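Many people wrote to me after my last posts on how I teach myself guitar at age 41, so I will try to answer in one thread. I am not a teacher. I only write down what I do, and what my teacher Wiroj Siriwan tells me.

1/ The question I get most is how to learn the fast solo in "Stakolen" by Kongkaew. My answer is boring: I didn't start with the solo. I started with the rhythm part under it, and I played only this for a month.

2/ The rhythm part looks simple on paper. Low string muted with the palm, then two open chords, then again. But the right hand must stay very even. If it is not even, the solo has no floor to stand on when your friend plays it over you.

3/ Wiroj made me record myself on the phone each evening. I hated it. In my head I was on time, and on the phone I was early at every chord change. Always early, never late.

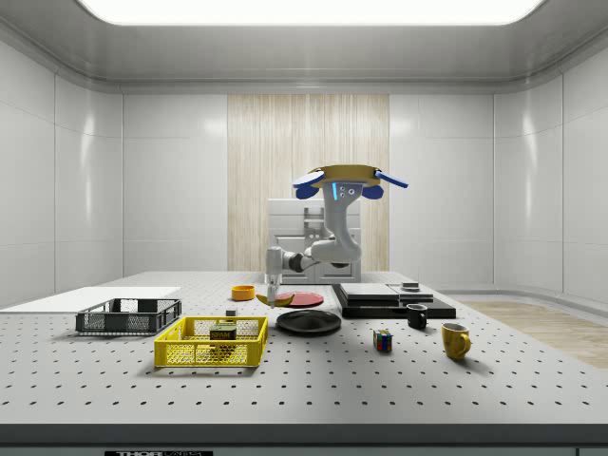
Robot arm at a table

4/ So, the solo. It has four parts, and I give them my own names: the slow climb, the question, the long run, and the scream. The slow climb is all on the two middle strings and you can learn it in one Saturday.

5/ The question is three bends. Please tune your ear before your finger. Play the target note first, without bending, and sing it. Then bend from two frets lower until you hear the same note. I was always too low on the second bend and I didn't notice until Mayuree Thongsuk, who plays bass with me, made a face.

6/ The long run is where most people stop. On the record it is very fast. I took it at half speed and I cut it in groups of six notes. One group per day, and the next day I joined it to the group before. Don't join three new groups in one day. I tried this and lost all of them.

7/ About picking. The guitarist in Kongkaew picks almost every note in the live version, but on the album I hear many hammer-ons. I asked in the forum and got 30 replies with 30 opinions. I use hammer-ons. My left hand is better than my right hand, so for me it was an easy choice. 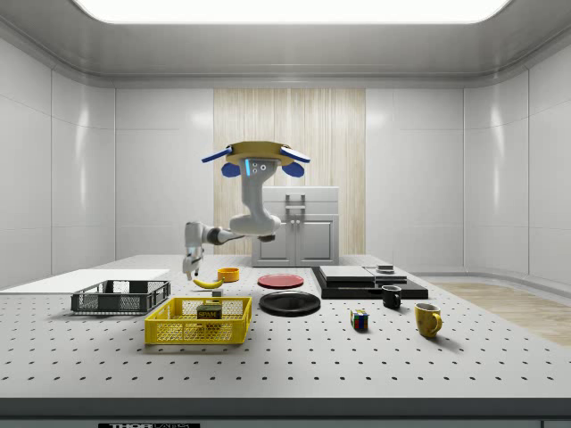

8/ And when you come to the end of the run, don't hurry to the scream. There is a small rest there, less than one beat. It took me very long to hear it. Wiroj claps in this place when I forget, and now I hear his clap even when I am alone in my kitchen.

9/ The scream is a pinch harmonic on the third string with wide vibrato. Move your picking hand a little toward the neck, then a little back, until the note jumps out. On each guitar the place is different. On my old Cimik it is just above the middle pickup, on Mayuree's guitar it is almost at the bridge.

10/ Strings: I use a light set, and the tuning is one half step down. With normal tuning the bends are possible but my fingers hurt after ten minutes. If you have only one guitar and don't want to retune all the time, learn it in normal tuning. It sounds fine if you play alone.

11/ Someone asked about my sound. It is a small practice amp and one Akar distortion pedal, with the gain lower than you think — with too much gain the palm mutes become soup. I turn up the mids. No delay while I practice, only when I play for other people.

12/ Someone else asked how many times I played the long run before it was good. I kept marks in a notebook for this, so I know: 718 times, and I would call it good from then, not perfect. My friend says he needed 300. Another one says more than 3000, but he counts also the bad ones from his school years.

13/ Next I want to learn the two-guitar part in the middle of the same album. Mayuree will take the lower harmony on a borrowed guitar. We have tried it once, and we lost each other in the eighth bar. If you have played this part, please write to me which finger you use for the stretch on the first string. I use the little finger and it arrives late.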